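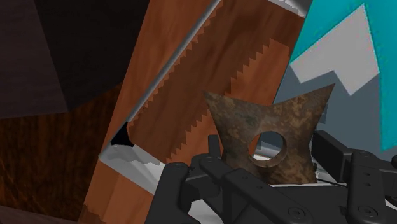 A throwing star, rusted brown and tan.

Home Fiction Essays About Contact

September 25, 2020 | By Sidra Niazi
3 min read

The Helberg Certificate

I had 17 credits left when I quit college, and I told everyone at Grustik I'd finished. Well, I didn't say it, exactly. I just let the form say it!

So when the supervisor job opened up in June (57 more dollars a week, bachelor's required), Nazanin Vahidi shoved the posting across the lunch table at me.

"You're the only one here with a degree," she said.

I ate my sandwich very slowly.

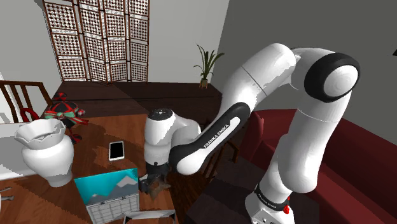 My interview was on a Monday, and I'd been up half the night reading the Helberg College catalog like it was scripture. The waiting area had a dark red sofa and a potted plant, and I sat there adding up what I still owed. Nearly 1,000 dollars, and 200 of it was late fees.

"Sidra?" the manager called. "Did you bring your transcript?"

I had it in my bag, all of it, every class and the big blank where the last ones should've been.

"I did," I said, and handed it over.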